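The flat desk, and how to keep it that way

Desk mats are sold on colour and size. How they stay put gets less attention, and a mat that shifts under the hand is worse than no mat at all. For the May issue we looked at plain dark mats on timber desks, how they are fixed down and what they do for small work such as sorting hardware, setting out game pieces or gluing models.

Junaid Tanoli fits out shared workrooms under the name Hatmont. He specifies a matte charcoal mat for nearly every bench. Gloss surfaces throw a lamp straight back at the eyes, and pale timber hides pale parts. On dark grey, a white spacer or a nylon washer can be found at a glance. Black does the same job but shows every speck of dust, so he stopped ordering it.

The usual fault is curl. A mat shipped in a tube keeps its bend for weeks, and the corners lift first. Tanoli lays each new one face down overnight with a book on every corner, then turns it over in the morning and fixes it. Heat will speed this up, though too much can ripple the surface for good.

Fixing comes down to three methods:

Non-slip underlay. Clean and reversible, but it adds height and does nothing for a lifted corner.

Double-sided tape. Neat, with nothing on show. Hard to get off an oiled desk without marking the finish.

Translucent tape over the corners. The least tidy of the three and the easiest to redo. Two strips laid as a cross hold better than one strip on the diagonal, as each strip resists a pull in a different direction.
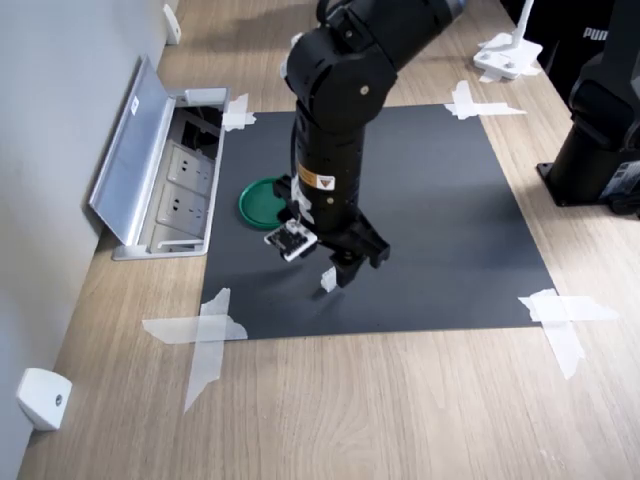 Crossed tape at the corners of a dark grey mat on a light wooden desk. The small white block stands out well against the matte surface.

Torn tape holds about as well as cut tape, but the ragged edge is the first part to collect lint. Scissors are worth the extra minute on a desk that will be left set up. Press each strip from the middle outward. Wrinkles leave channels where dust gets in, and once it does the strip has to be replaced. Leave enough tape on the wood to grip; a short tail will let go before a long one.

Shahzad Durrani, a furniture finisher, suggests testing any tape on the underside of the desk first. Waxed surfaces give a poor bond and lacquered ones a strong one. He pulls old tape back low and slow, folded over itself, and takes up the residue with a soft cloth and a little mineral spirits. Shellac needs more care, and he would keep tape off it altogether.

Light matters as much as the mat. A lamp to one side gives small objects a short shadow, and the shadow is often easier to pick up than the object. Put it opposite the writing hand.

For loose parts, a shallow plastic lid with a raised rim makes a good tray. Strong colours are easiest to locate on grey – green and orange both work – and a lid costs nothing if the jar is already empty. Tanoli keeps 4 on his own bench and washes them with the dishes.

Replace the tape when it yellows or the edges lift. The mat itself needs only a damp cloth, wiped toward the nearest edge, and time to dry before anything is set back on it.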